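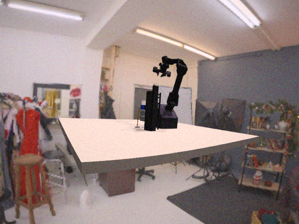

4. 작업대 조립과 수평 맞추기

이 장에서는 Prarna 작업대의 상판과 받침대를 조립하고, 바닥에 맞게 수평을 조정하는 방법을 설명합니다. 3장에서 설치 장소를 정한 후에 시작하십시오. 조립은 반드시 성인 두 명이 같이 하십시오. 상판은 무거우므로 혼자서 들면 허리를 다칠 수 있습니다.

4.1 준비하는 것

상자 안에 들어 있는 부품:
- 상판
- 받침대
- 연결판과 연결판용 볼트
- 조절 발
- 육각 렌치 6 mm
- 바닥 보호 패드

사용자가 따로 준비하는 것:
- 수평계 (길이 40 cm 이상을 권장합니다)
- 부드러운 담요 또는 두꺼운 종이 상자
- 마른 천
- 연필

참고: Esora 상판을 따로 구입하신 경우에는 연결판의 구멍 위치가 다릅니다. Esora 상판의 상자에 들어 있는 연결판을 사용하시고, Prarna 연결판은 사용하지 마십시오. 두 가지를 섞어서 사용하면 볼트가 비스듬하게 들어갑니다.

4.2 상판을 뒤집어 놓기

1) 바닥을 마른 천으로 닦습니다. 작은 모래가 남아 있으면 상판 표면에 긁힌 자국이 생깁니다.
2) 담요를 바닥에 넓게 폅니다. 담요는 상판보다 조금 더 커야 합니다.
3) 두 사람이 상판의 양쪽 끝을 잡고, 윗면이 아래로 가게 천천히 내려놓습니다.
4) 모서리가 먼저 바닥에 닿지 않도록 하십시오. 모서리의 마감은 충격에 약합니다.

주의: 상판의 보호 필름은 이 단계에서 벗기지 마십시오. 필름은 4.6의 작업이 끝난 다음에 벗깁니다.

4.3 연결판 고정하기

1) 상판 아랫면에 있는 금속 구멍을 확인합니다. 구멍 안에 먼지나 톱밥이 있으면 제거합니다.
2) 연결판을 구멍에 맞추어 놓습니다. 화살표가 찍힌 면이 위로 보여야 합니다.
3) 볼트를 손으로 먼저 돌려서 넣습니다. 손으로 돌릴 때 뻑뻑하면 빼서 다시 넣으십시오.
4) 모든 볼트가 들어간 다음, 육각 렌치로 대각선 순서대로 조입니다.
5) 처음에는 약하게 조이고, 두 번째 순서에서 단단하게 조입니다.

볼트를 조이는 힘은 18 N·m입니다. 토크 렌치가 없으시면, 볼트 머리가 연결판에 닿은 후 렌치를 반의 반 바퀴만 더 돌리십시오.

주의: 전동 드라이버를 사용하지 마십시오. 나사산이 망가지면 상판을 교환해야 하고, 이 경우는 무상 보증에 포함되지 않습니다.

4.4 받침대 연결하기

1) 받침대의 바닥면에 조절 발을 끼우고, 끝까지 돌려 넣습니다.
2) 받침대를 뒤집어서 연결판 위에 올립니다. 배선용 홈이 있는 쪽이 벽을 향할 쪽입니다.
3) 연결판의 옆 구멍에 볼트를 넣고 조입니다.
4) 받침대를 손으로 가볍게 흔들어 봅니다. 소리가 나거나 움직이면 4.3의 4)부터 다시 확인하십시오.

참고: Bullow 받침대는 조절 발이 공장에서 이미 끼워져 나옵니다. 1)은 하지 않으셔도 됩니다.

4.5 작업대 세우기

1) 조절 발 아래에 바닥 보호 패드를 붙입니다. 타일이나 광택이 있는 바닥에서는 꼭 붙이십시오. 패드 없이 밀면 바닥에 검은 선이 남습니다.
2) 한 사람은 상판을, 다른 사람은 받침대를 잡습니다.
3) 신호를 맞추고, 작업대를 옆으로 먼저 세운 다음에 바로 세웁니다.
4) 정해 둔 위치로 옮길 때는 밀지 말고 드십시오.

경고: 세우는 동안 상판과 받침대 사이에 손가락을 넣지 마십시오. 어린이와 애완동물은 다른 방에 있게 하십시오.

벽이나 선반과의 사이는 40 cm 이상 띄우는 것이 좋습니다. 너무 가까우면 나중에 조절 발을 돌릴 공간이 없고, 청소도 어렵습니다.

4.6 수평 맞추기

1) 수평계를 상판 가운데에 긴 변과 같은 방향으로 놓습니다.
2) 공기 방울이 한쪽으로 가 있으면 그쪽이 높은 것입니다. 반대쪽의 조절 발을 조금씩 풀어서 높이십시오.
3) 수평계를 90도 돌려서 같은 방법으로 한 번 더 맞춥니다.
4) 다시 처음 방향으로 확인합니다. 한 방향을 조정하면 다른 방향이 조금 달라지는 일이 많습니다.
5) 수평이 맞으면 조절 발의 고정 너트를 위로 올려 잠급니다.
6) 보호 필름을 모서리에서부터 천천히 벗깁니다.

허용되는 기울기는 길이 1000 mm에 대하여 1 mm까지입니다. 조절 발만으로 맞지 않는 바닥에서는 Bălan 높이 판을 추가로 넣을 수 있습니다. 종이나 나무 조각을 접어서 넣지 마십시오. 시간이 지나면 눌려서 다시 기울어집니다.

4.7 설치 후의 점검

조립한 날에는 상판 위에 무거운 물건을 놓지 마시고, 다음 날 모든 볼트를 한 번 더 조이십시오. 그 후에는 6개월마다 점검하시면 됩니다. 난방을 시작하는 12월에는 실내가 건조해져서 볼트가 느슨해질 수 있으니, 이때 한 번 더 보시기를 권합니다.

문제가 있을 때:

상판이 흔들립니다.
고정 너트가 잠겨 있는지 먼저 보십시오. 그다음에 연결판의 볼트를 확인하십시오.

조절 발이 돌아가지 않습니다.
작업대의 무게가 실려 있으면 잘 돌아가지 않습니다. 다른 사람이 상판을 살짝 들어 준 상태에서 돌리십시오.

필름을 벗긴 자리에 끈적한 것이 남았습니다.
미지근한 물에 중성 세제를 조금 넣고, 천에 묻혀서 닦으십시오. 신나와 아세톤은 표면의 색을 변하게 하므로 사용할 수 없습니다.

배선용 홈의 덮개를 끼우는 방법은 5장에 있습니다.

설명서 개정일: 2026년 3월 16일 월요일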